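Tuesday, July 26, 2022

Gripper work, evening

I came home from the workshop at Whitlock with black dust on both hands, from sanding the finger pads again. My shirt has it too. I will write the notes before I wash, because last week I washed first and then I forgot two settings and had to find them again.

The arm stands well now. The new bolts on the base hold, and when it stops quickly the table does not shake so much as in March. I still hear a small click from the second joint when it goes down slowly. It does not click when it goes up. I put my ear near it for a long time with the motor at low speed and I think it is the cable guide and not the gear. I hope so, as the gear is expensive and the shop in Rusthorpe has none before autumn.

Today was for bags. Until now I let the arm take only hard things, blocks and tins and one old shoe brush, and it was easy to be proud of it. A bag is different. It has no fixed shape, it shines, and the depth reading goes straight through the clear plastic and gives me a number which belongs to the table. I lost the first hour with this. The arm went down to where it believed the bag was and closed above it, very politely, in the air. I changed the height by 8 millimeters, then by 15, and then I was too low and the left finger pushed on the table. The motor complained and I pressed the red button. No damage, only a gray mark on the white top, and it came off with soap.

After this I stopped trusting the depth for bags and used the wrist camera picture by itself. I look for the place where the plastic becomes narrow. My code for this is ugly. I copied half of it from the Drallel scripts I wrote in winter and the names of the variables are still wrong, so "tin_edge" is now the neck of a bag. I must clean it, but not this week.

The produce I bought at the market on the way. The fruit for the red tray cost more than I wanted, but I like to test with real food, with its real skin and shine. The plastic fruit from the Kukby box is all the same smooth surface and the camera learns nothing from it. Mango and longans went in the tray, and the bag was mixed: grapes, tomatoes, some green leaves. I thought the tomatoes would be the problem. I was afraid to squeeze them, so I told the fingers to go for the neck only, up by the white clip, and to close with force 18 on my scale. I have no idea what 18 is in newtons. It is a number I found by closing the fingers on my own thumb, and I can accept it there.

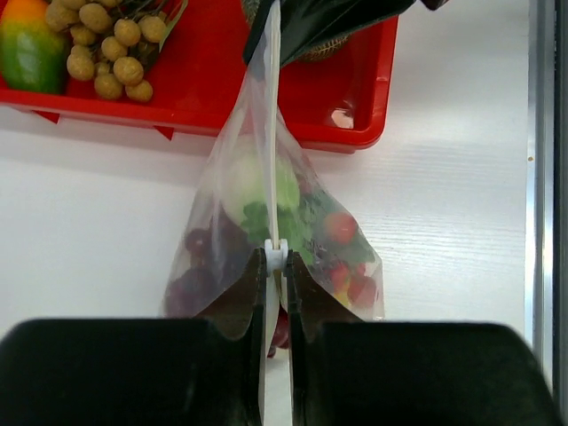 What I learned about the neck

The inner plates should come to the clip from both sides at the same time. When one plate arrives first it pushes the bag away, the bag begins to turn, and then the other plate takes the plastic at a bad angle. I corrected the left finger by one step and it became better. I would like to make it better in the mechanics also, but for this I must open the gripper, and the last time I opened it I had one washer left over at the end and I never found its place.

The folds of plastic are my second worry. They go outside of the plates like small wings. If they are large, they can hide the clip from the camera, and my code then takes the fold for the edge of the bag. I tried to make the search area smaller. It helps for this bag. For a bigger bag I do not know.

I also wrote on a piece of tape that the speed near the bag must stay under 80 -- this is the value in my settings file, where 100 is the fastest -- and I stuck the tape on the side of the screen. I know myself. Late in the evening I always want to see it go faster.

For next time

Sand the right pad a little more, at the top only. Look at the cable guide with a lamp. Find a matte tape for the aluminum profile on the side of the table, it gives a bright line when the ceiling light is on and twice the code looked at this line with great interest. Buy bags of another size, and one with no clip, only a knot. Change the name "tin_edge".

I took the grapes home and ate some while I was writing, after washing my hands in the end, so the notes have a gap in the middle where I stood up. The longans I left in the shared refrigerator at Whitlock with a paper on them. The tomatoes go in the soup tomorrow. Now I am tired, and my back hurts from the low stool.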